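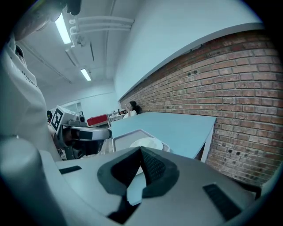

How many signatures do I need to get on the ballot for town council?

You need 50 valid signatures from registered voters who live in your ward. The word "valid" is doing a lot of work there, so please collect more than that. My first time out I turned in a stack I was very proud of and then watched the clerk cross off name after name (wrong ward, not registered, one person who had signed twice and was very sorry). I still made it, but I didn't enjoy the afternoon.

Local > Brulwood > Running for Council > Your Questions
January | By Liv Haugen

What does it cost to file?

The filing fee is $35, and it has to be a check or a money order. I showed up with cash and had to drive home again. You don't get it back if you drop out.

I've never run for anything. Is that a problem?

Not at all! Most people on the council had never run for anything before they ran for that. I had been to maybe three meetings in my life, all of them about the same drainage ditch. You do need to be a registered voter and you need to have lived in your ward for a full year before you file. If you moved recently, bring something with your address and a date on it, and talk to the clerk before you start knocking on doors.

Do I run as a Democrat or a Republican?

Neither one. Council races in Brulwood are nonpartisan, so only your name goes on the ballot. People will still ask you at the door, and you can tell them or not. I usually said what I'd voted for on the school levy and we went from there.

How much money should I plan on raising?

My whole first campaign cost $800, and most of that was yard signs and one mailing. Harvey Gill, who ran in the next ward over that same year, spent a good deal less and won by more than I did, so take that however you like. Once you raise or spend anything you'll need a separate bank account and you'll need to file a finance report. Open the account early. My bank wanted paperwork I didn't have yet, and I lost a week going back and forth with them while my sign order sat there waiting.

Can my brother-in-law's company give me stuff for free?

He can give as a person, up to the limit on the form, but check with the clerk before you take anything from a business. Free things count as contributions even when no money moves. I borrowed a folding tent and some chairs from Tarurent for a park event and wrote it down at what they normally charge, and that was fine with everyone. Same goes for the neighbor who prints your flyers at work. Write it down.

Where can I put yard signs?

On private property, if the owner says okay. Not on the strip between the sidewalk and the road, not on utility poles, and not at the library, even though you'll see other people's signs there every single year. The town pulls them up and piles them behind the public works garage on Konwood Road, and you can go get yours back if you ask nicely. I've made that trip. The wire legs are usually bent but you can straighten them out.

Signs have to come down 12 days after the election. Keep a list of addresses as you put them out, because you will not remember them.

What do I say when somebody opens the door?

Your name, what you're running for, and then a question. I'd ask if there was anything on their street they wanted fixed, and then I mostly stood there and wrote. You'll hear a lot about speeding and a surprising amount about leaf pickup. If they don't want to talk, thank them and go - the next house is thirty feet away. I'd stop by eight in the evening, and earlier once it gets dark early, since people don't love a knock after supper.

Ayman Hegazy walked a bunch of streets with me and his advice was to skip the long speech and learn the name of the dog. I can't say it won me votes but I met some very nice dogs.

Is there a debate?

There's a candidate forum in the high school cafeteria. It's more like taking turns than debating. Each person gets two minutes to open, then questions from cards the audience fills out. Firdevs Ağca has moderated the last few and she will cut you off, kindly, in the middle of a word. Practice with a timer on. Bring water too, there's never any on the table.

What does the job pay?

A small stipend, paid quarterly. It covered my gas and babysitting most months. Please don't quit anything for it.

How much time does it take once you're in?

Two meetings a month, plus whatever committee you land on, plus reading. The packet comes out a few days ahead and it can be long - the one for the Sýkora Street rezoning took me a whole evening and then part of the next morning. You'll get phone calls too. I give out my number, but Radek Kováčik only gives out his email and he seems much better rested.

What if I turn in my petition and change my mind?

You can withdraw in writing up until the ballots go to the printer. After that your name stays on, and yes, people may still vote for you. Ask the clerk for this year's cutoff, it moves around a bit.

Where do I pick up the packet?

Town hall, second window on the left, any time before 4:30 p.m. Ask for the candidate packet and also for the finance forms, which are in a separate drawer and don't come with it unless you ask.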